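Workshop notebook, Lozano Opera Workshop, scene and properties department
May 27, 2018
Entry by Nadiia Palamarchuk

Work continued on the new chamber opera, "The Winter Regent," in preparation for the transfer to the small house. Present for the full session: Sheena Laing (stage direction), Azucena Barrera (music preparation), Jovita Tapia (wardrobe) and the undersigned. Perla Ventura joined for the second act.

Act One. The council scene was run from the entrance of the ambassador to the end of the quartet. The cut agreed in January, from bar 140 to the return of the horn figure, has now been restored in part. Ms. Barrera considers that the soprano needs the orchestral passage in order to rest before the high entry, and the singer has confirmed this. The restored music leaves the stage without action. Ms. Laing proposes that the regent sign the three decrees during this passage and hand them one at a time to the secretary. The third decree should be the one that is read aloud later, so it must be on different paper. Properties to supply a heavier sheet with a red seal. The present seals crack when the paper is rolled and should be replaced with cloth ones.

The trapdoor was not used. Marks for it remain on the rehearsal floor in yellow tape, and the chorus should be reminded to treat them as live.

Act Two. The letter aria was taken twice. On the second attempt the tempo was brought back to the marking in the score, and the words were much easier to follow. Ms. Ventura asked that the surtitle for the line "I was a guest in my own house" be delayed until the strings have finished, as the audience will otherwise read it before the singer has reached it. The surtitle script has been corrected at cue 28. The printed prompt book still shows the older cue and has not yet been corrected. Whoever next has the book should do so in pencil. 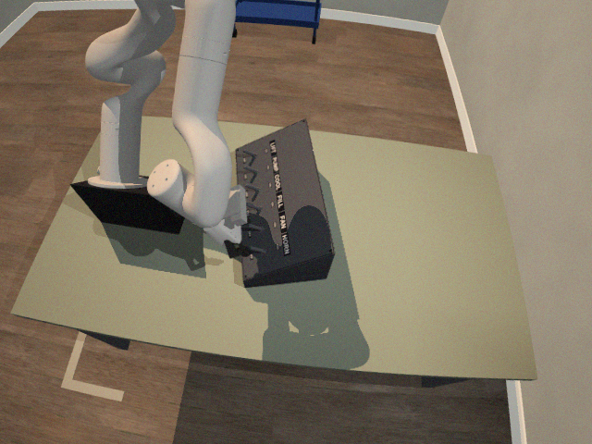
Arm, table and control box. Render, seen from the near side.

The duet between the regent and her brother remains the weakest part of the evening. The libretto asks for the brother to enter unseen, yet the music announces him eight bars early with a figure that any attentive listener will know from the prologue. Two solutions were discussed. The first is to let him be seen by the audience and remain unseen by his sister, which places him upstage behind the gauze. The second is to move the figure to the clarinet alone and play it very softly. Ms. Barrera will ask the composer whether the second is acceptable. Until a reply is received, the gauze version stands and should be rehearsed as such.

I would add for my own reference that the gauze hired from Westutico is too short on the left. It clears the floor by the width of a hand, and the brother's shoes can be seen beneath it well before his entrance. A weighted border would solve the matter at little cost. Ms. Tapia has suitable black wool left over from the mourning coats and has offered it.

Wardrobe. The regent's second gown was worn for the first time. The train catches on the lowest step when she turns to the left, and the singer has been asked to turn to the right until it has been shortened. Ms. Tapia does not wish to remove the hem altogether, and I agree with her. The collar was found to be loud in the pianissimo passages, where the stiff lining rubs against the bodice. It will be relined in soft cotton.

Lighting. The Zitard dimmer at position 2 hums at low levels. The noise was clearly heard during the unaccompanied prayer. It has been moved to the far end of the gallery for the present, and the front wash was run without it. The prayer was better for the darker stage, and Ms. Laing has asked that the lower level be kept in the plot.

Score and parts. The viola part contains a wrong clef on its last page. The harp part lacks the repeat in the final chorus. Both have been marked, and clean pages will be copied before the orchestra is called.

Store. The tall council chair, inventory number 661, has a loose back leg and was withdrawn from use. The plain oak chair is to be used in its place. Glue and clamps are on the lower shelf.

Outstanding: composer's reply on the clarinet; cloth seals; border for gauze; prompt book.

N.P.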